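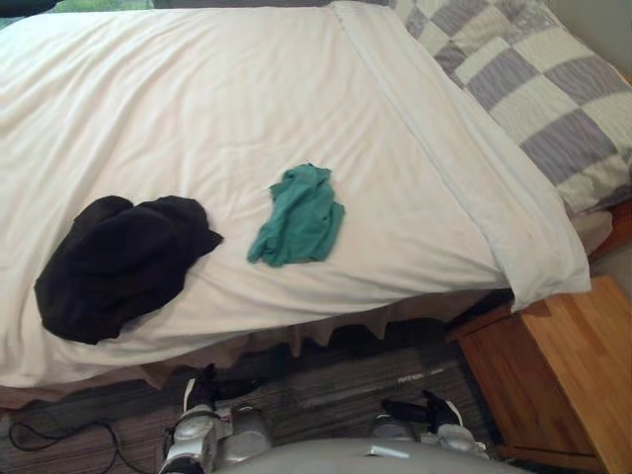
Jeler Room Check Pack, second edition
For two-arm robots working in bedrooms and other furnished rooms
Sold by Prornstead. Page last changed August 30, 2019

Most of what gets sold under the heading of home robot safety is paper, and a good part of that paper is no use to the person standing next to the machine. We should say that first, seeing as this product is also paper. The Jeler pack is a 26-page booklet, 12 laminated cards and a pad of log sheets. It has no sensor in it and no software. It won't certify anything, and if a buyer tells you it does, send them to us.

We stock it after turning down the first edition. That one opened with a page of promises ("complete confidence in every room") and had a sticker in the back that you were supposed to put on the robot when you had finished reading. Gwawr Gronow, who buys for us, sent it back with the sticker torn in half. The second edition dropped the sticker and most of the promises. A few are left, and we go through them below.

What's in the pack
Booklet, 26 pages, spiral bound
12 room cards, laminated, wipe clean
Log pad, tear-off sheets
One grease pencil (black)

What the cards ask for
Each card covers one kind of room or one kind of job. The bedroom card is the one people write to us about, so it gets the space here. It has seven checks, to be done before the arms are powered and again after any break:

1. Walk the floor. Move or tape down any cable within reach of the base or of a person's feet.
2. Write down where the stop button is and who is holding it.
3. Look under the bed skirt, if the bed has one. A gripper that works low can go in behind the cloth.
4. Check the corners of the nightstand against the full swing of both arms.
5. Name the cloth that is to be handled. Name the cloth that isn't.
6. Agree where people may stand.
7. Sign.

Check 1 is the one that gets skipped. Clothes on a bed look like about the mildest job you could hand a robot, and people get relaxed about the floor when the work is up on a duvet. A loop of black cable on a grey striped carpet is easy to walk into when you are watching a sleeve. The card says "tape or remove" and gives no third choice, and we think that's right.

Check 5 is odder and we've come around to it. A bed is a pile of cloth before anybody puts a shirt on it. Duvet, sheet, pillowcase, skirt. If the job is to pick up two garments, then a grip that closes on the bedding is an error and ought to go on the log as one. Plenty of test reports we've been sent don't count it, and then quote a success rate that nobody outside the team could check.
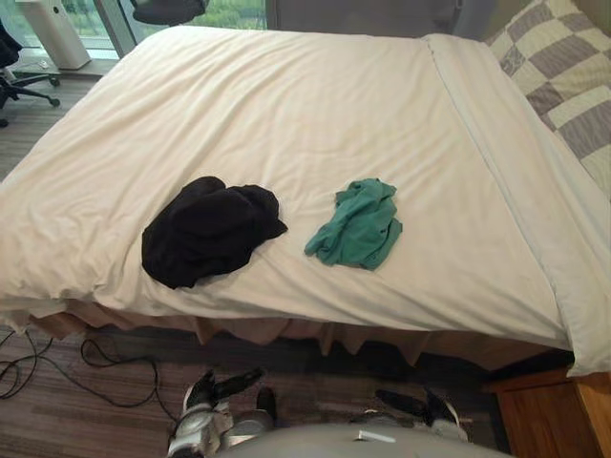

What we don't buy
The booklet says on page 3 that following the cards "brings your work in line with good practice." Whose? There are real standards for industrial robots and for personal care robots, written by people who argued over every line, and the booklet mentions them by title and then moves on. It doesn't say which card meets which clause. We asked. The answer from Jeler was that the cards are "informed by" the standards. A takeout menu can be informed by a cookbook. If your insurer or your safety office wants to see compliance, you need the actual documents and someone who has read them, and the pack replaces neither.

We are also not sold on the log sheets as a measure of anything. They have a box marked "near miss" and no definition of one. One crew will write down every time a gripper brushes the furniture. Another crew will wait for blood. Put the two pads side by side and the careful crew looks worse. Our advice is to write your own definition at the top of the first sheet, in plain words, and leave it alone until the pad is used up.

The speed table on page 12 should be ignored. It gives one figure for "arms near soft furnishings" with no word on payload, gripper type or whether a person is in the room. Use the limits your robot's maker gives you, and go lower if people are close by.

What it does well
It is short. The Barbieri manual we also carry runs to three binders and we have yet to see a copy with a cracked spine. The Jeler cards get used: they come back to us for replacement with the corners chewed and pencil ground into the laminate.

It treats the gripper as a thing with pinch points of its own. Page 7 has you go over each finger with the power off, looking for open screw heads, springs, sharp plate edges and gaps where cloth could get drawn in. Most checklists stop at the arm. Anyone who has cut a pillowcase out of a finger joint will see the sense in it.

It also makes you repeat the whole thing after a break. People hate this. A chair gets rolled over, someone runs a new cable, a door is left open, and the room you signed for in the morning is a different room by lunch.
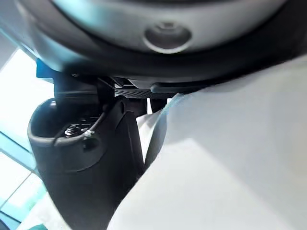

Marlene Kramer wrote to us in February to say that the gripper check is fine as far as it goes but that nobody on her crew could agree on how often to do it. The card says "regularly." She had crossed that out and written "every time the fingers are changed, and first thing every day," and she wanted to know if that was allowed. We passed it on to Jeler and were told that users may adapt the cards. We take that as a yes, and we would go with her wording over theirs.

Does it work with any robot?
The cards name no make. They assume two arms and a base that either rolls or stays put. If you have one arm, leave the second column blank. The Paneck clip board fits the cards if you want them hanging by the door, and so will any other clip board of the right width.

Can we copy the log sheets?
Yes. Jeler allows copies inside one organization. The cards may not be copied.

Will there be a third edition?
We hear so. We've asked for a definition of "near miss," a date for the standards it leans on and a speed table with its conditions stated. If those don't show up, we'll say so on this page.

Returns
Unmarked packs come back for a full refund. Cards you have written on are yours. Write to Glenys Eynon at the Prornstead order desk and put the pack number in the subject line.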